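Filed under: Short Stories, Kitchen Tables

The Parcel Shelf
by Stellan Boström
9 September 2018

My aunt Plukari (not her name, but it's what the whole street called her, after the boat) left me her table and everything that happened to be on it, and she put that in writing. The solicitor read it out twice, he was so pleased with it. "The table in the front kitchen, and whatever is on it at the time." My cousin Hjalti got the house, so he drove me over there in June with a face like a wet sock, and held the door for me, and said, well, go on then, take your table.

I should say that Hjalti Kárason and I hadn't spoken properly for 17 years. It was over a bicycle. I could tell you the rights and wrongs of it but I'd only get cross again, and anyway he'd tell it differently and he's bigger than me.

The house smelt the way it always had, of toast and floor polish. I'd thought I would cry in the hall but I didn't, I cried on the back step where she kept the wellingtons. Hjalti pretended to read the gas meter. He read it for ages. Then he called out, "One thousand eight hundred and ten," very loud, as if I'd asked, and I wrote 1,810 on the back of my hand because it seemed rude not to.

Now, my aunt was a great one for shopping from other people's cupboards. She ran a sort of swap by post. It started with one pen friend in her nursing days and by the end there must have been 100 people on the list, all over the place, and they sent each other groceries. Nothing grand, just whatever was in the corner shop that week. She'd send oatcakes and mustard and those awful violet sweets, and back would come a tin of something from Lisbon or a bag of something from Osaka, and she'd put it on the table and leave it there until somebody came round to share it. That was the rule. You couldn't open a parcel thing on your own. When we were small, Hjalti and I were the somebody, most weeks. We'd come in from Hinds Lane with our knees all mud and she'd say, "Right, who's brave?"

(He was brave. I was the one who spat the salted plum into the geranium.)

So I had been picturing a bare table, if I'm truthful, or a table with a fruit bowl and the post on it. She'd been in the Nollell, which is the cottage hospital, since before Easter. I'd brought one blanket and a bit of rope. I hadn't brought a box.

"You'd better come and look at this," said Hjalti from the kitchen, and his voice had gone funny. 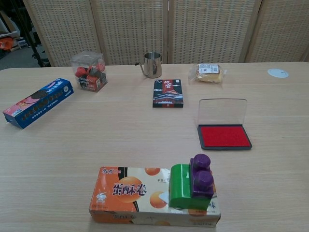 My aunt had never tidied that table in her life and she hadn't started at the end. It was all still there, the last lot, waiting for company. There was the little steel milk jug at the back, polished up bright, and a bread roll still in its wrapper, and the red ink pad with its lid standing open as if she'd only gone to find a stamp. I went straight for the egg rolls, the long orange box with the small white rabbit on the front, and I had to move a fat green and purple toy thing off the top of it first. Hjalti picked that up and turned it over and over in his hands and didn't say anything at all.

"Is that yours?" I said.

"I thought it was yours."

We'd both have been far too old for it, so I suppose it belonged to some other somebody. It gave me a pang, that. I'd always thought it was just us two.

"Legally," said Hjalti, "it's all yours. The biscuits as well."

"I know."

"I'm only saying. I've got the house. I can't touch the biscuits."

He looked so miserable about it, this great tall man in his funeral jacket, standing there wanting a biscuit! I thought about the bicycle. I did, I gave it a good long think, the hill and the gate and Mr Zivar's hedge, and what was said afterwards, and who said it. Then I filled the kettle and looked for cups. There were 2 on the draining board, upside down on a tea towel.

I pulled out the chair by the window, which had been his, and sat down in the other one.

"Right," I said. "Who's brave?"

He got his thumbnail under the flap of the box. It took him three goes.

We never did get the table out, by the way. It won't go through the door. He thinks she had it built in there, and I think they took the window out, and we've been arguing about it every Sunday since.

© Stellan Boström. Please ask before reposting.
Back to top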